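3. Equipment Planning and Budget

3.1 Scope of the purchase

The planning exercise covers one bimanual work cell for garment handling in furnished guest rooms, to be placed at the Malgate site. The target task is the laying out and folding of outerwear on a bed. Figure 3 shows the task as it is carried out in a bedroom setting, and the requirements in Table 2 were drawn up against work of this kind.
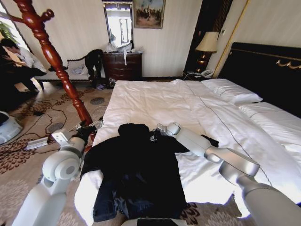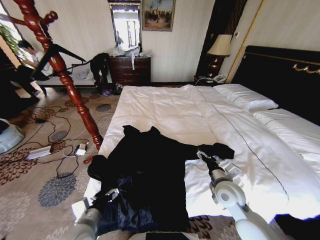
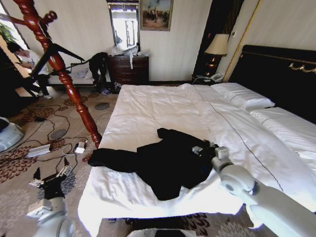
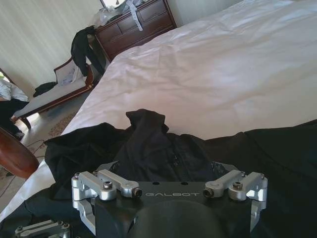 Figure 3. Garment handling on a bed with a white duvet; the garment is black in all four views.

The central question for the buyer is how much of the total should be committed before the first working shift. Earlier planning at Malgate treated the arms as the main cost and left everything else to a single line called "accessories." That line was overspent by May. The present plan therefore separates five groups: manipulators, end effectors, sensing, site power, and consumables. Labor is treated in Section 3.5.

3.2 Manipulators and mounting

Two arms on a common base are required. A single arm with a passive clamp was priced as an alternative and rejected. The clamp must be moved each time the garment is turned, and the operator time lost in doing so cancels the saving within the first lease period.

Reach was specified from the foot of the bed. A guest bed is lower and deeper than a laboratory table, and an arm selected for table work will often stop short of the middle of the mattress. The specification asks for full working reach to the bed's center line with the base parked on the floor at the foot. Side access was not assumed – the gap between bed and wall differs from room to room, and nightstands and chairs reduce it further.

Lease and purchase were compared over the same term. The lease offered by Palemell includes replacement of joints and harnesses but not of fingers or pads. Purchase from Vilela carries a lower total cost if the cell is kept for the whole term, and a much higher one if it is returned early. Given that the task list may still change, the lease was selected for the arms and purchase for all other groups.

3.3 End effectors

Fingers and pads wear faster than any other part of the cell and should be budgeted as stock. The plan sets the starting stock at 38 pad sets. Pads were specified by grip on thin woven cloth and by behavior on zippers, snaps, and other hard trim, which can cut a soft pad in a small number of cycles.

Two further points affect cost. First, wrist cameras are ordered with the gripper and not added later. A camera fitted after delivery needs its own bracket, its own cable run, and a new calibration, and the combined price exceeded the factory option in both quotations received. Second, spare grippers are held at the site as complete units. Field repair of a gripper linkage is possible with hand tools, but the cell stands idle while it is done. One spare per cell is the minimum.

3.4 Site power, cabling, and floor space

Power was the item most often left out of the quotations. Guest rooms are not wired for equipment of this class, and the outlets are usually behind furniture. Each cell needs a dedicated extension, a power strip with switched outlets, chargers for the auxiliary devices, and cable covers for any run that crosses a walking path. These items are cheap, and together they came to $885 for the Malgate cell. They also have the longest effect on the schedule if they are missing on the day of installation.

Patterned carpet makes dark cables harder to see. The site plan should mark cable runs before the base is positioned, with the shortest run given to the base itself. Covers should be ordered by measured length. Standard lengths were tried in the Drivorness rooms and left gaps at the corners.

Floor space is budgeted as a cost even when no rent is charged. A room used for the cell is withdrawn from other use, and the plan enters it at the internal nightly rate. Furniture is kept in place. Removing it would give more room for the base, but the resulting layout would no longer represent the rooms in which the cell is expected to work, and the storage charge is not small.

3.5 Labor and consumables

One operator per cell is assumed throughout. The operator resets the garment, records faults, and replaces pads. Estimates that assign one operator to two cells were examined and set aside for the first term, as resets in separate rooms cannot be overlapped.

Garments are counted as consumables. A jacket that has been gripped many times at the collar and cuffs loses its shape, and results obtained with it are no longer comparable with those from a new one. The plan allows 2000 handling cycles per set of garments before full replacement. Dark and light items are bought in equal numbers. Dark cloth on white bedding separates well from the background but shows little detail within its own folds; for light cloth the difficulty is reversed.

Bedding is replaced on the same cycle. Quilted and piped covers are accepted, provided that the same type is reordered, as seams and piping may be mistaken for garment edges.

3.6 Order of commitment

The order of spending follows lead time. Arms are reserved first, then grippers with cameras, then spares. Power and cabling are bought locally after the room has been measured. Garments and bedding come last. Florêncio Arruda reviewed the lead times and recommended that the spare gripper be moved ahead of the second pad order, and the plan was changed accordingly.

A reserve is held against the end effector group only. No reserve is held for the arms, where the lease fixes the cost, and none for sensing, where the factory option fixes the specification. The quotations were last checked on 24/10/2026, and prices in Table 4 are those in force on that date – freight and import duty are listed separately in Table 5.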